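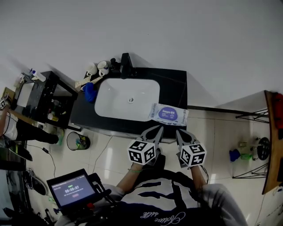
What depth of worktop does the Flurnley basin need?

The Flurnley requires a worktop at least 460 mm deep, which leaves room behind the bowl for a deck-mounted tap and its fixings.

Flurnley Rectangular Inset Basin
Supplied by Irkon Washroom Products

Overview

The Flurnley is a rectangular inset basin intended for schools, surgeries, offices and residential settings where a washbasin is in use for much of the day. It is made from vitreous china with a white glaze and is supplied without tap holes. The tap is mounted on the worktop behind the bowl, or on the wall above it.

The range has been in continuous supply since September 2014. The present version replaces the earlier pattern, which had a shallower bowl and a separate overflow cover. Spare parts for the earlier pattern remain available from the Irkon parts desk while stocks last.

Specification

Product code: FL-312
Material: vitreous china
Finish: white, gloss
Overall width: 560 mm
Overall depth: 360 mm
Bowl depth: 140 mm
Waste outlet: suitable for 1¼ inch slotted waste
Overflow: integral
Tap holes: none
Weight: 11 kg
Fixing: clips and sealant, supplied

Dimensions are nominal. Fired ceramic varies slightly from one piece to the next, and the worktop must not be cut until the basin has been delivered and measured. A paper template is included in the carton.

Worktop and support

The basin may be fitted in stone, solid surface, sealed timber or moisture-resistant laminate. Cut edges in timber and laminate must be sealed before the basin is set in place. Worktops thinner than 18 mm require a supporting rail at the front and rear of the opening. Where the worktop spans more than 700 mm without a cabinet beneath, a bracket should be provided at each side of the basin.

For accessible washrooms, the height of the rim and the clear space below should be agreed with the designer before first fix. The Malhotra bracket set, ordered separately, allows the finished worktop to be raised or lowered by up to 60 mm after installation.

Taps and wastes

The basin is compatible with most tall single-lever and pillar taps. The spout should reach the middle third of the bowl. Shorter spouts deliver water against the rear slope and increase splashing at the back of the worktop. Irkon recommends the Allard tall basin mixer, which is available in chrome, brushed nickel and matt black.

Wastes are sold separately. A slotted waste must be used with this basin in order for the overflow to drain.

Cleaning and care

The glaze should be cleaned daily with a soft cloth and a mild liquid detergent, then rinsed. Limescale may be removed with a diluted descaler suitable for ceramic. Scouring powders, wire pads and undiluted bleach will dull the surface and are excluded from the guarantee. Coloured tap finishes should be wiped with plain water only.

Wipes, paper towels and plaster residue must not be disposed of through the waste.

Delivery and returns

Stock items are dispatched within 4 working days to addresses in mainland Britain. Deliveries to the Highlands, the Isle of Wight and Northern Ireland take longer, and a date will be confirmed when the order is accepted. Cartons should be opened and inspected on receipt. Chips or cracks must be reported before installation, as claims cannot be accepted for a basin that has been fitted.

Guarantee

The ceramic is guaranteed for ten years in domestic use and five years in commercial use. Clips and sealant are guaranteed for one year. Proof of purchase is required.

Related items

FL-314 Flurnley basin with single tap hole
MB-60 Malhotra adjustable bracket set
AL-02 Allard tall basin mixer
SW-10 Slotted waste with click plug

Page last revised 8 Feb 2023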